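Clearing out the small bedroom

October 8, 2018

We had two days before Beatriz Marinho came to collect the bed frame, so the small bedroom finally had to be emptied. It has been the place where things go since we moved to Andstead in May last year. Clothes mostly, then toys, then bags with other bags inside them.

I started with the wardrobe, which was a mistake. Everything I took out had to go somewhere, and the only free surface was the bed. By lunch I had two sacks for the charity shop and a pile to go through again. The shop takes up to 17 items per visit, so that is going to be several trips.

Anwara Ranasinghe told me to sort by who it belongs to and leave the question of keeping it for later. That worked better. My own pile was the largest — no surprise there — and most of it was winter clothes I had forgotten about.

The shelf came down in the afternoon. It left four holes and a long scrape in the paint, and I still have to find out what color the wall is.

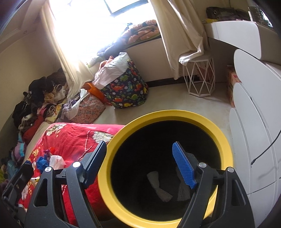

Small things took longer than the clothes. I'd find one, put it down on the red flowered bedspread next to the plastic bags, and an hour later it would still be there. The round tub with the yellow rim became the place for anything without a home, and even with just the white hand and the tassel thing at the bottom it was doing its job. The clothes heaped at the head of the bed I left for the next morning.

Armindo Rebelo is lending me a steamer for the wallpaper in the hall. I'll write that up when it's done.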